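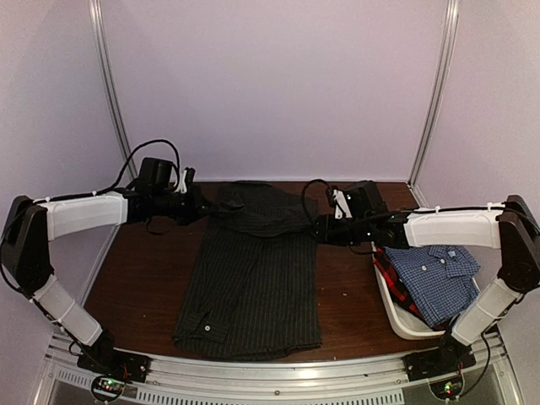 茶色い木の天板をはさんで向かい合う2台のロボットアーム

2月にちょっと体をこわして、吐き気止めのお世話になりました。点滴のあとに気持ち悪くなるタイプの治療で、まあ大ごとではなかったんですが、そのとき飲んでいた小さな白い錠剤が妙に気になってしまって。これ、どこで誰が作ってるんだろう、と。で、近所の図書館の掲示板にスケルニック製剤研究所(Skernik)の一般公開のチラシが貼ってあるのを見つけて、その場で申し込みました。テーマが「飲みやすい薬、吐かない薬」だったんですよ。もう行くしかないじゃないですか!

というわけで4月2日、行ってきました。

駅からは送迎バス。定員があるらしく、私は3本目でようやく乗れました。早めに行く人は一本目をねらったほうがいいです。門を入ってすぐの受付で名札と靴カバーと見学ルートの紙をもらいます。この靴カバーがすごく滑る。階段では手すり必須です。

最初は講堂で、吐き気のしくみの話。抗がん剤で気持ち悪くなるのは胃が荒れるからだとずっと思っていたんですが、腸から出る信号が神経を通って脳に届く、という経路が大きいんだそうです。しかも治療の当日に来るものと、翌日以降にじわじわ来るものがあって、効く薬が違う。私が「2日目のほうがつらい」と看護師さんに言ったとき、うんうんとうなずかれたのはこれか、と今ごろ納得しました。それから「予期性」といって、病院のにおいをかいだだけで気持ち悪くなる人もいるとのこと。わかる。消毒液のにおい、いまだにちょっと苦手です。

次が製剤の見学。ガラス越しに打錠機を見ます。粉がどんどん錠剤になって出てくるのを眺めているのは、正直いくらでも見ていられる……のに、一組8分で交代なんです。短い! 後ろの組の人も同じことを言っていました。

ここの目玉は口の中で溶けるフィルム剤で、開発名は「オンドメン」(Ondomen)。吐き気があるときに水で錠剤を飲むのって本当にきついので、舌にのせるだけで済むのはうらやましい話です。まだ試験の途中で、効くかどうかはこれから確かめる段階ですと、説明の人が何度も念を押していました。そこをぼかさないのは好感が持てました。薬の入っていない見本をなめさせてもらえたんですが、味は5種類。私はショウガ味を選んで、これはけっこうおいしかったです。隣の人のミント味は歯みがき粉そのものだったらしい。レモンは私の番の前になくなっていました。残念。

昼は構内の食堂。見学者は食券がもらえて、私は鶏の塩だれ丼にしました。味は薄め。窓ぎわの席だと中庭の桜が見えて、満開を少しすぎたくらいでちょうどよかったです。風が強くて、外のベンチはあきらめました。

午後は自由見学で、企業のブースを回りました。トゥヴラ(Tuvura)という会社が、患者さんが自分で吐き気の強さを記録する手帳とアプリを出していて、これがいちばん実用的だったかも。治療の日から何日目に、どのくらいつらくて、何なら食べられたかを書いていくんです。私は2月のとき、先生に「どうでした?」と聞かれて「うーん、まあまあ」としか答えられなくて、あれは損をしたなと思っています。紙の手帳は200円。アプリより字が大きくて、母にも見せようと思って2冊買いました。

もうひとつ、ブランダン(Brandão)というお菓子屋さんの、治療中でも食べやすいゼリーの試食。なぜお菓子屋さんが?と思ったら、においを抑えるのが得意なのだそうです。冷たくしてあるとにおいが立ちにくいので、つらい日は温かいおかゆより食べやすい人もいるとか。桃のゼリーがさっぱりしていて、これは持ち帰り用も買いました(保冷剤つきで親切!)。

質問コーナーでは、臨床試験って普通の人はどうやって参加するんですか、と聞いてみました。まず主治医に相談すること、参加の条件が細かく決まっていること、途中でやめてもいいこと。それと、本物の薬と見かけが同じで成分の入っていないものが当たる場合もあるけれど、吐き気止めの試験では標準の薬はちゃんと使ったうえで比べることが多い、という説明でした。別の方が「市販の酔い止めではだめなんですか」と質問していて、それは自己判断せず必ず病院で聞いてください、とのお答え。私もこっそり聞きたかったのでありがたかったです。

ちょっと不満も書いておくと、案内表示が小さいです。別館への渡り廊下がわからなくて、同じ自動販売機の前を何度も通りました。あとトイレが一階にかたまっているので、体調に不安のある人は先に場所を確認しておくと安心です。休憩用の椅子はたっぷりありました。講堂の後ろには横になれる長椅子も用意されていて、このテーマで人を呼ぶならそうだよね、と思いました。

おみやげにもらったのは錠剤の形の消しゴムと、薬を飲んだ日に貼るシール。消しゴムは全然消えません。かわいいので机に置いています。

次の公開は秋の予定で、今度は貼り薬の特集だそうです。申し込みの開始日はまだ出ていなかったので、わかったらまた書きますね。ゼリーの残りは冷蔵庫にあと2個です。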